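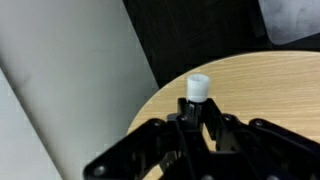
Wrist camera, round table, white cylinder upright at the fingertips.

**Ticket 2238 – gripper stalls or tips short objects during table clearing**

Opened by: Shirin Sadeghi
Assigned to: Gholamreza Mahmoudi
Site: Zandinwood test flat
Status: open, workaround in place

**Problem**

The "clear the table" job from Stelurgate runs well on mugs and bowls. On short white items it either stops above the table with a "no grasp found" message or closes too high and knocks the item over. I set it 70 runs with the small cylinder and it finished 400 seconds over the time limit for the batch, mostly in retries.

**Tried so far**

- Restarted the arm controller. No change.
- Recalibrated the wrist camera against the board. No change.
- Lowered the approach height by 6 mm. Fewer tips, but the fingers now brush the table on some runs and the force stop cuts in.
- Swapped the white cylinder for a dark one of the same size. Picked up first time, every time I tried it.

**Comment – Gholamreza Mahmoudi, 10:40**

The dark one working points to the height estimate. White on pale wood gives a weak edge at the top rim, so the planner guesses the object is taller than it is. Please send the depth log as well as the colour one. Which version of the Moradi planner is on there?

**Comment – Shirin Sadeghi, 11:15**

The one from August. Depth log uploaded. The top of the cylinder is missing in a good number of the entries.

**Comment – Baiba Toom, 13:05**

Ginette asked whether we can still show this to the housing people. I'd say yes for mugs and bowls, no for anything short and pale. A person clears that table in the time ours takes to plan one grasp, so let's not promise more than that.

**Workaround**

Set `min_object_height` by hand for the short items and keep the old approach height. It is slow – each item has to be named before the run – but the cylinder goes in the tray.

**Next**

Gholamreza to test the depth filter with the lamp off. Ghazal Rashti to check whether the Ivus arm shows the same fault. Leave this open until both are in.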